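Gallery: The hand fault on the second arm
Fultgate workshop, page of the handling group
Put together by Raimo Laitinen, 2025-02-19

This page is for colleagues who were not in the workshop when the hand on the second arm failed, and for the people at Ircombe who use the same type of hand. Several of you asked me what happened, so I write it one time for everybody. English is my third language, please be patient with some sentences.

The fault came in August, but we did not understand it then. The hand stopped closing in the middle of a grip and dropped a steel bush from the height of the bench. The controller gave code 48, which in our list means "finger position not reached". We restarted, it worked, and we wrote one line in the log book. That was our first mistake. The same code came back eleven days later, and after that almost every morning.

We looked first at the software, as one does. Ruotsalainen changed the waiting time in the closing command from 186 to 589 milliseconds, and for a short while the code went away. In truth the longer time only gave the finger more chance to arrive late. The fault was still in the hand and we had hidden it from ourselves.

The safety matter is the part I want everybody to read. When the closing command fails, the program goes to "hand free" and the arm is allowed to move back to its home place. But one finger was still pressing, because the tendon inside was sticking in its guide. The controller believed the hand was open and it was not. The arm pulled back with a part still held on one side, the part turned, and it flew off the bench towards the door. It hit the lower panel of the door and left a mark which you can still find. The gate of the cell was closed and no person was hurt, but the gate had been open ten minutes before, when I was inside with a brush.

The cause was small. The tendon guide had worn on one side, and fine dust from the wear had collected with the old grease into a hard paste. The counter in the controller showed 2,857 full closings since the last service. The service sheet from Flotov does not give any limit for this guide, it only says "inspect when needed". We have written to them and asked for a number. They answered politely and are looking into it.

What is changed at Fultgate now:

The program does not go to "hand free" after code 48. The arm stays where it is and a person must confirm at the panel.

The waiting time is back to 186 and nobody changes it without telling me.

The guide is inspected on the first working morning of each month, with a lamp, and the result is signed in the book also when everything is good.

The gate stays closed during all closing tests, also the short ones.

If your hand at Ircombe gives code 48 even once, please do not only restart it. Take the power off, move each finger slowly with your own hand and feel if one of them is heavier than the others. Ours was clearly heavier, and we would have found it in August if we had tried. The worn guide is in a small bag in my drawer, and whoever wants to see it may come and ask.

The picture opens in full size in the workshop folder. Corrections to my text are welcome, also to the grammar. 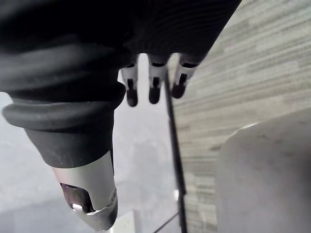 Black rubber sleeve, one metal finger segment at the left and three smaller fingers with black tips.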